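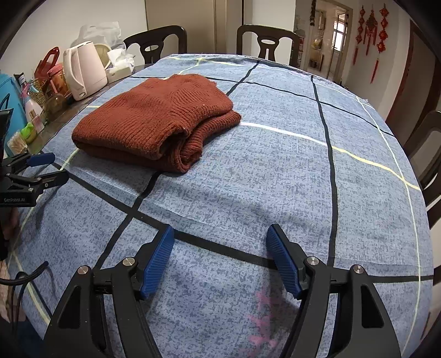 Do I have to be good at folding before I can join in, one new member at the Brotbridge group asked us, and the answer is a very cheerful no! Please fold the way you fold at home. If every jumper were done by the same neat pair of hands, the system would only ever learn that one pair's habits, and it would be in a muddle the first time it met anyone else's.

What do I record, exactly?

Ordinary household jobs, done at your own table with the hand-held grippers in place of your fingers. Clothes are what we need most at present, and thick knits especially -- they spring back, they bunch up, and the set for Werach is still rather thin on them. One recording is one job from start to finish, and we call that an example.

How many examples make a session?

We ask for 60. Do stop for a cup of tea partway through (most people do), and if you only manage half, send us the half. Allby, our first collection, closed at 2,000 examples and plenty of those came from short sessions.

Should I tidy up first?

Only the patch you're working on. Patterned cloths, kettles, bottles, chairs and all the usual bits of home life are welcome, as the system has to learn to cope with them sooner or later. We do ask that you put away letters and anything with an address on it, and that other people stay out of view unless they've signed the form too.

I dropped it halfway through. Shall I delete that one?

Oh, please don't! Pick the thing up, carry on and mark the example "recovered" on your sheet. We can learn a good deal from a slip that gets put right. If you give up altogether, mark it "stopped" and start a fresh one.

Why was one of mine sent back?

Usually the grippers moved too quickly to follow, or the recording began after the job did. Hold still for a moment at each end and you should be fine.

Related questions
Charging and storing your grippers
Filling in the session sheet
Withdrawing your recordings
What is the Dhillon set?

Contact the Brotbridge collection desk | Copyright Brotbridge | Back to top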